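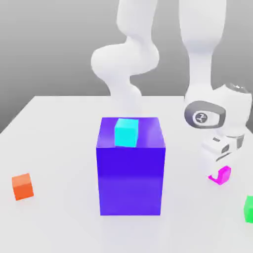 Figure 2.1 A shared table in simulation. The cyan cube rests on the purple box, and the gripper on the right is above the magenta piece.

Home | Contents | Previous chapter | Next chapter | Glossary | Instructor notes

CHAPTER 2
Writing the Rules of the Table

By the end of this chapter you will be able to write a task sheet that another team can follow without calling you, draw a keep-out zone around an obstacle, decide what counts as a finished move, and keep a test log worth reading a year later.

Suppose somebody hands you the table in Figure 2.1 and says, "Pick up the pink one." Easy! You know which one they mean, you know to keep clear of the big box, and you would never dream of reaching straight through the other arm. Now try writing all of that down so a machine can do it, and so a stranger can check that the machine did it. You will fill a page before you have moved anything, and that page is what this chapter is about. I think it is one of the most enjoyable pages in robotics to write, and I hope to win you over.

2.1 Why start in simulation?

In Chapter 1 we met the idea of a work cell as a place with rules. A simulated cell is a wonderful place to practice those rules, since a bad one costs you nothing but a rerun. You can crash an arm into a box all afternoon and still go home with a working arm.

That freedom comes with a duty, though. A rule that has only been tried in simulation has to be labeled that way. Many teams stamp each rule with its state: drafted, tried in simulation, tried at low speed on hardware, or in force. Please use these four words exactly as given in your own lab work. When Vaida Butkienė set up the training cells at Gavska, she found three sheets in the same binder that all said "tested," and each writer had meant something different by it. The fix took one morning and a rubber stamp (the stamp is still in use, and people are oddly fond of it).

2.2 Name things so that two people agree

Color is a handy name for a cube, and in this chapter we will go right on saying "the magenta piece" and "the cyan cube." In a written rule, color alone is too weak. Lighting changes, screens differ, and plenty of readers don't see red and green the way the writer does. A good task sheet gives every object an ID, a size and a starting pose, with the color added as a help to the reader.

Pose matters more than beginners expect. A cube sitting flat and a cube lying at an angle may need quite different grasps, so "on the table" is only half a starting condition. Say how far an object may be tilted before the run is called off. The same goes for height. A cube up on a box calls for its own approach path and its own safe distance, and it deserves its own line on the sheet.

2.3 Obstacles are part of the job

Look again at the purple box in Figure 2.1. For one task it is a shelf. For the next task it is a wall. Same box, two sets of rules! The house standard we follow in this book, the Skirent Table Rules, handles this neatly: every fixed object is given a role for each task, and its keep-out zone follows from the role.

For a box acting as a wall, the rules ask for 70 millimeters of clear space on every side and above. For a box acting as a shelf, the top face opens up and the sides stay closed. When the role changes, the sheet gets a new revision letter, even if the box itself hasn't moved.

Arms count as obstacles too. With two arms over one table, each one is a moving wall to the other. The simplest rule is to let only one of them enter the shared space at a time, with a clear handover signal between them. It is slow, and it is where every lab in this book begins. Section 2.6 shows how to loosen it safely.

2.4 What does "done" mean?

This is my favorite question in the whole course. Has the piece been picked up when the fingers close? When it leaves the table? When it has been held for a while without slipping? Any of these can be a fair answer. Choosing one after you have seen the results is never fair.

Write the finish line first. The Skirent rules define a completed pick as the object clear of the table and held for 2 seconds with no contact other than the fingers. Your team may choose another definition, and that's fine, as long as it goes on the sheet before the first run.

Then decide how many runs you owe the reader. For class projects we use 200 simulated runs for each starting layout, with failures kept in the log beside the successes. Tavion Baptiste, who tested the Radu exercises for this edition, went well past that and logged around 2,000. His failed runs gave us most of the problems at the end of the chapter, so you have him to thank for Problem 9.

2.5 Try it now

Before reading on, take a blank sheet and write the rules for one move: lift the magenta piece and set it down on the open table. Leave the cyan cube where it is. Include

- an ID and starting pose for each object
- the role of the purple box
- which arm may enter the shared space, and when
- the condition that ends the run
- who may stop the run, and how

Swap sheets with a partner. Your partner should follow your rules to the letter and be as stubborn as possible about it. Every question they have to ask you goes in the margin in a different ink. Keep the sheet, margin notes and all, because you will revise it in Section 2.7.

Key terms: keep-out zone, role, shared space, handover signal, finish condition, revision letter, rule state

We use cookies to remember your place in the chapter. Accept | Settings

Dendari Open Textbooks | Contact the editors | Copyright and reuse | Back to top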